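Ticket 2124 – Projekt Wender
Betreff: Abweichende Segmentgrenzen bei beidhändigen Aufräumsequenzen
Gemeldet von: Rhiannon Gape, Standort Drorcombe
Status: in Bearbeitung

Bei der Auswertung der Aufgabe »Tisch abräumen« setzt das Verfahren den Beginn des Greifvorgangs zu spät an. Betroffen sind etwa 40 Sequenzen.

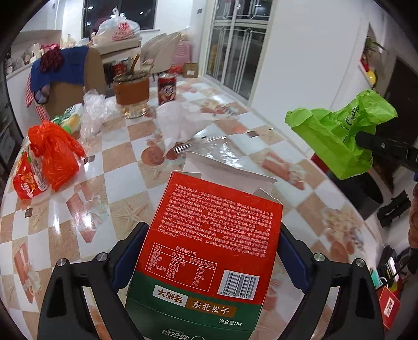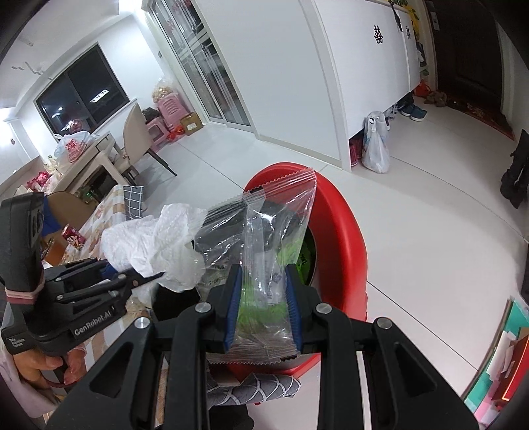 Papiertuch im Greifer:
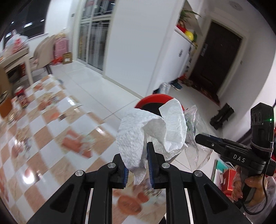
Die Zeitstempel beider Greifer wurden abgeglichen, ein Versatz liegt nicht vor. Der Fehler tritt überwiegend bei nachgiebigen Objekten auf – bei festen Kartons bleibt die Abweichung unter 10 Bildern.

Antwort Tegwen Wogan, Auswertung:
Der Schwellenwert für die Fingeröffnung wurde im April anhand starrer Körper festgelegt. Es wird gebeten, die Segmentierung mit einem Zeitfenster von 200 ms zu wiederholen und die bisherigen Grenzen beizubehalten, bis das Ergebnis vorliegt.

Nachtrag Gape:
Neuberechnung gestartet. Die Rohdaten bleiben unverändert.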